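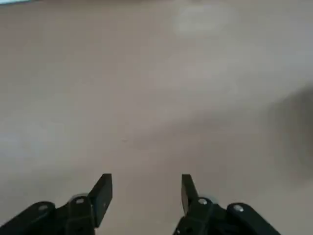

Workshop notebook – December
Engine: Dukmont inline six, second rebuild. Bench 2.

Work resumed at 8:30 a.m. The block came back from Gilollow with the bores honed and the deck cleaned. Their sheet lists no cracks. The main bearing caps were refitted in their original positions and the bolts tightened in stages, following the Dukmont manual. The crankshaft turns freely by hand with all caps in place.

The rear main seal supplied with the Ríos gasket set does not match the old one. The lip faces the wrong way for this direction of rotation. It has been set aside and a replacement requested.

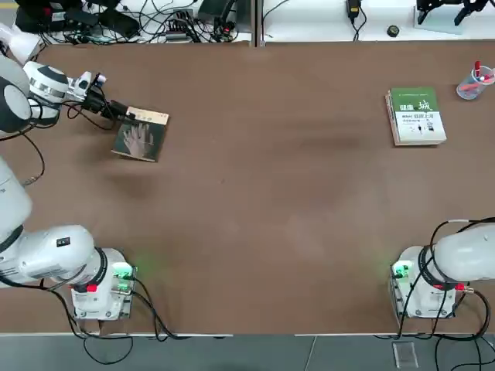
Declan Cosgrove

Oil pump: end clearance was over the limit on the first check. The cover was worn in two arcs and has been lapped flat on glass. Clearance is now within the manual figure. The relief spring is original and will be kept until oil pressure has been measured on the stand.

Carburetor: the Skarnau unit was stripped and cleaned. The throttle shaft has play on the linkage side. K. Lockyer recommends a bushing; I would prefer to try the spare body first. To be settled before the manifold goes on.
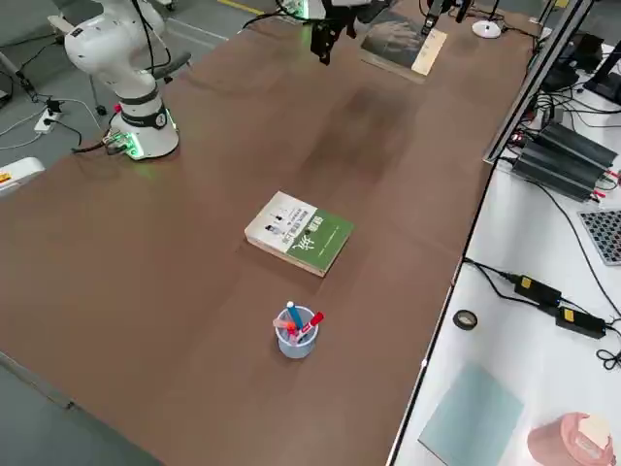 Long table, arm at the far corner.

Coolant: the thermostat opened at 79 degrees C in the test pot, on both attempts. It is accepted for use. The water pump bearing is noisy when spun dry and will be replaced regardless of budget.
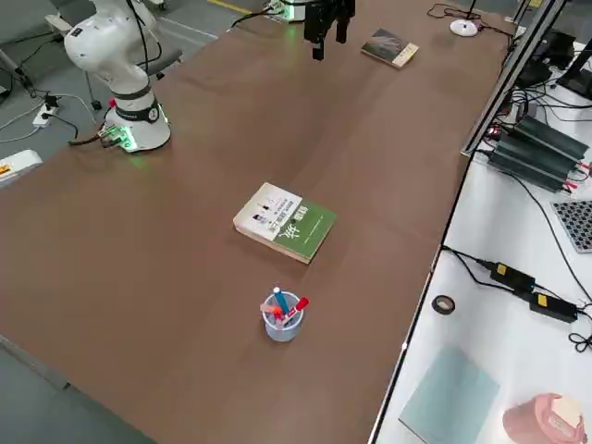
The valve cover is to be repainted before final assembly. The old finish came off with 300 grit and some patience along the rib edges. Kane asked what color the customer had agreed to, and the order says only "brown" – something near a medium brown would be acceptable, in a satin finish. Allow 30 minutes between coats. Bolt holes to be masked.

Outstanding: rear main seal, water pump, decision on throttle shaft. Pushrods still to be checked for straightness. Torque wrench no. 2 is due back from calibration and should not be signed out until the sticker is on it.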